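Search this site
Search
Go

5 min read

Every May the same email goes round, and this year I got it 2 times, once from a cousin and once from a neighbor who ought to know better. It says you can bring any tired wooden tabletop back to life with oil, one coat, ten minutes, no sanding. It comes with a link. The link goes to a page selling a bottle of Plavine.

I have nothing against Plavine. I have a bottle under the sink and it's a decent oil that smells like a hardware store. What I doubt is the ten minutes. I doubt the one coat too, and the more I read the claims people make about wood finishes, the more I think most of them were written by somebody who finished one table, took a picture that evening, and never went back to see how it looked after a summer of wet glasses.

So I asked around. Macarena Herrera runs the repair bench at Echeverría, the secondhand furniture place by the old bus depot, and she let me hang about for a morning while she went through the tables waiting to go out on the floor. She keeps a ledger going back to when she took over the bench. There are 267 tables in it, and she writes down what was on the surface when it came in, what she used on it, and whether it ever came back with a complaint.

Her view of the no-sanding promise is short. If the old finish is still on there, the oil has nowhere to go. It sits on top, it gets tacky, it collects crumbs, and then you have a worse table than you started with plus a bottle you paid for. Plenty of the tables in that ledger came in exactly that way, and the owners nearly always said they had followed the directions. I believe them. I read the directions. They say "clean, dry wood," and anybody looking at a varnished table would say yes, that's wood, it's clean and it's dry.

The test she does is a drop of water. Put it somewhere you won't mind, wait a few minutes, and look. If it beads up and stays put, there's still something sealing the surface and you need to take that off first. If it soaks in and leaves a dark spot, you can oil. It costs nothing, and I have yet to see it printed on a bottle.

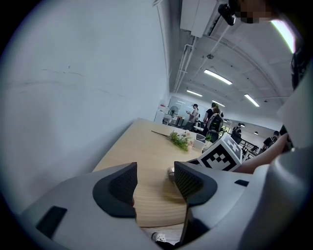

HOME & REPAIR

Pale tables are the ones people get most upset about. Light wood looks wonderful bare, and oil makes it darker and yellower, usually more than the little sample card suggests. You can get a rough idea beforehand by wiping the wood with a damp cloth, though even that flatters it a bit. If you bought the table for its color, think hard before you put anything amber on it. The makers of the "natural" and "invisible" oils will tell you theirs doesn't do this. I tried the Itum one on the underside of my own kitchen table, where I could compare it against the untouched wood next to it, and I could tell the two apart from across the room. Less yellow than the Plavine, I'll give it that. Invisible, no.

Then there's Zeledholm, which several of you wrote in about after the last issue. It's a hard wax finish and it costs $50 for a can that would fit in a coat pocket. The pitch is that it resists heat, wine, coffee and lemon juice. I went looking for who had tested that and how long they'd left the lemon juice on, and what I found was a page of customer reviews and a chart with no numbers on it. Maybe it's excellent. Macarena has used it on a few pieces and likes how it feels, but she said she would still put a mat under a hot dish, and at that price I'd want to hear something stronger.

I also don't trust "food safe" the way it gets used on these labels. Most of them mean the finish is fine once it has fully cured, and curing can take weeks. That part is in the small type or on a website. A table that feels dry the next morning isn't finished, and if you have a toddler who eats directly off the surface (I've met two of them) you should find the cure time before you buy, or write to the company and ask. Itum answered me the same afternoon. The others haven't yet.

Lambros Xenos, who some of you will remember from the chair caning evenings, thinks I'm being sour about all this. He has oiled his dining table every spring for longer than I've been writing this column, with whatever was cheapest, and he says it looks fine. I've eaten at that table. It does look fine. It's also been sanded back to bare wood at least once, he puts the oil on thin, and he wipes off the extra properly, which he didn't mention until I pushed him. That's an afternoon's work and then a couple of days of keeping everyone away from it — a long way from ten minutes.

If you're still set on doing yours, here's what I'd go with. Do the water drop. Sand with the grain if you need to, and get the dust off. Try the oil on the underside and leave it a full day before you decide on the color. Put on less than you think. Wipe it back after a quarter of an hour, and wipe it again an hour later, because more will have come up. Then a second thin coat the day after.

And please take care with the rags. Oily rags bunched up in a trash can really can heat up and catch fire on their own, and this is the one warning on the bottle I don't argue with. Lay them flat outside until they're stiff, or soak them in water and seal them in a metal can.

Echeverría's bench will look at a table for free if you can get it there, and they'll tell you if it isn't worth doing. A full strip and refinish on a six-seat table was quoted to me at $398. I thought that was steep until I priced the sandpaper, the oil and my own weekend. I still think it's a little steep.

Next issue: mattress toppers, and whether any of them do anything.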